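Speaker notes: What we learned from opening the doors at Prarkholm
Tutmont community evening, July 21, 2026

Slide 1. Hello and thank you for having me. Say the bit about parking and let people finish getting their coffee.

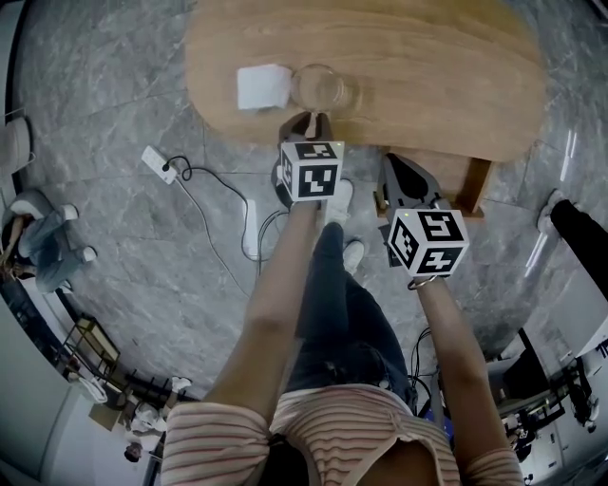

So, before I get going, a word on why I'm the one up here. I help run the visitor side at Prarkholm, and I have no engineering degree at all. What I do have is several years of walking people through our rooms, and I've come to love it, partly for the questions (children ask the best ones, retired machinists come a close second) and partly for the moment when somebody who has been standing politely with their hands in their pockets asks whether they can have a go.

Slide 2. What an open day looks like with us. We had 1036 visitors through in January, which for a building our size was a very full day, and I am still finding visitor stickers on the backs of chairs. Thank them again if any of them are in the room - I think a few are!

Explain how we split it up. We take groups of 8, and each group gets to see the Batar demonstration first, where the arm sorts parts into trays, and then comes over to the table where people work with the hand-held grippers. Most visitors expect to like the arm best. A good many of them end up talking about the table on the drive home.

Slide 3. The grippers. Take this one slowly and let them look. You hold one in each hand and do something you do every day: you pick up a glass, move a napkin, put the glass back down. The white cubes on top have black square patterns, and those are there so that a camera can work out where each gripper is and which way it's turned. Somebody will ask if it's like a QR code. Say yes, it's a cousin of one, and carry on.

The point to get across is that the robot learns from a person doing the job. I used to picture people typing for weeks, and there is plenty of typing, bless them, but a lot of this work is someone on their feet at a table, reaching for a glass over and over.

Pause here. Ask who has ever tried to teach somebody to tie their shoes over the phone. Wait for the laugh, or for the silence, whichever it is.

Slide 4. What we'd do differently. Shorter welcome (I know, I know). We ran 2 welcome talks back to back and the second group had heard the first one through the door. More places to sit. Tape down the cables before anyone arrives and then walk the route again as if you'd never been in the building. Put the signs lower, at child height, and print them larger than feels sensible.

Slide 5. The Tzanetos afternoon. This was our small visit for local teachers, only 4 schools, and I'd happily do one every season. We let them stay at the table for as long as they liked, with no timer, and the talk wandered off into kitchens and workshops and somebody's grandmother's hands. Mention that the sign-up sheet for the next one is by the door.

Leave plenty of time for questions. If they ask about jobs, don't rush it - tell them what I've seen and say plainly where I don't know. If they ask about price, point them to the Batar leaflet.

Bring: clicker, spare clicker, water, leaflets, the long extension cord.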